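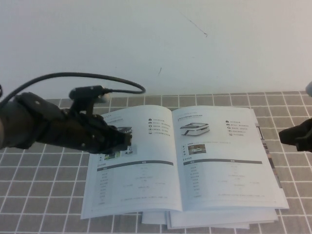 Haten Print Reference Room
Table, cloth and loose printed matter: inspection checklist
Period: November
Inspected by: Huia Trevaskis
Reviewed by: Mitra Zarei
Start time: 8:40 a.m.

Result codes
P = pass
A = attention needed, item can stay in use
F = fail, take out of use
N = not checked

Scope
Covers the viewing table, its cloth, the product booklets opened on it, and the floor and wall within reach of a seated reader. Shelving and the lift are on separate sheets. The register for the room stands at 2,723 printed items. Only those in the booklet tray are handled under this checklist.

Section 1. Table

1.1 Table stands level, no rocking with hand pressure at each corner
Result: P
Comment: Rear left foot adjusted one turn, then re-tested.

1.2 Fasteners under the top are tight
Result: P
Comment: Wurkby table. Hex key is back in the drawer, labelled.

1.3 Edges and corners free of splinters, burrs and lifted trim
Result: A
Comment: Checked with the cloth folded back. Small rough patch on the underside near the front right corner. Not reachable in normal seating. Sand at the next service.

1.4 No load on the table other than items in use
Result: P

1.5 Clear passage on the open side at least 800 mm
Result: P
Comment: Measured from the overhang of the cloth, not from the table edge. Last period's figure was taken from the edge and should be struck out.

Section 2. Cloth

2.1 Cloth lies flat across the working area
Result: P
Comment: Grey cloth with the white square grid. One fold line still visible after pressing on low. Doesn't lift a page.

2.2 Overhang does not reach a point where it can catch a knee, a chair arm or a bag strap
Result: A
Comment: Too long on the passage side by about a hand's width. Pin under or shift toward the wall.
Reviewer: Shift it. No pins on this table. M.Z.

2.3 Cloth does not slide when a booklet is turned or squared up
Result: P
Comment: Non-slip underlay in place. Tested by pushing a closed booklet with a flat hand.

2.4 Cloth free of ink, adhesive, food and grit
Result: P
Comment: Lint roller used before the check. A few paper fibres came off, nothing else.

2.5 Printed grid does not rub off on white paper
Result: P
Comment: Test sheet of copy paper pressed and dragged. No transfer. Repeat this test after every wash; the Godoy detergent is new to us.

Section 3. Booklets

3.1 Staples or stitching sound, no raised wire at the spine
Result: A
Comment: One booklet in the tray has a staple leg standing proud on the centre spread. Leg pressed down with the bone folder. Add to the repair list.

3.2 Booklet opens without being forced and stays open under its own weight
Result: P
Comment: The Chinese-language product catalogue opens easily. No weights needed. Don't press along the spine to flatten it.

3.3 Page edges free of tears, nicks and turned corners
Result: A
Comment: Short nick at the foot of one leaf in the second booklet. Leave it. Do not tape.

3.4 Ink does not smudge under light contact
Result: P
Comment: Dry cotton swab on the heaviest area of black, one spot only.

3.5 Coated pages do not stick to each other
Result: P
Comment: Emance sheets fanned by hand and separated cleanly. Humidity in the room was within the usual band at the time.

3.6 Booklets returned to the tray in register order
Result: F
Comment: Two out of order, one of them with no slip. Tray taken off the table until re-sorted. Completed at 9:25 a.m., tray back in use.
Reviewer: Record the result as F even where the fix is made on the spot. Correct here. M.Z. 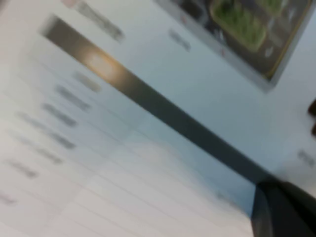 Section 4. Surroundings

4.1 Wall behind the table clean and free of loose paint or plaster
Result: P
Comment: White wall wiped with a dry cloth. No chalking on the cloth afterward.

4.2 Light on the page is even, no glare at seated eye height
Result: A
Comment: Glare on coated stock only, from the window side, mid-morning. Lowering the blind by a third clears it. Uncoated pages read without trouble.
Reviewer: Mark the blind position on the cord. M.Z.

4.3 Floor under and beside the table dry and free of trip hazards
Result: P
Comment: One pencil and a paper clip picked up.

Follow-up

Item 1.3: sand underside, next service. H.T.
Item 2.2: shift cloth toward wall. Done before close of inspection. Passage side re-measured and still above the minimum.
Item 3.1: staple repair. Use the long-reach stapler and the thinner wire. The standard wire splits the fold on this paper weight.
Item 3.3: note on the slip, no treatment.
Item 4.2: mark the blind cord with thread. Tape leaves residue.

Notes on the form

The form has 19 items, one more than the previous version. The addition is 2.5 (grid transfer). The old item on page counts has been removed. Blank results are not accepted; use N and state why.

Test sheets from 2.5 go in the envelope at the back of the binder, with the month on the reverse in pencil. The envelope holds more than 100 sheets and should be thinned before the next inspection, keeping any sheet that shows a mark.

Signed: H. Trevaskis
Reviewed: M. Zarei, with comments at 2.2, 3.6 and 4.2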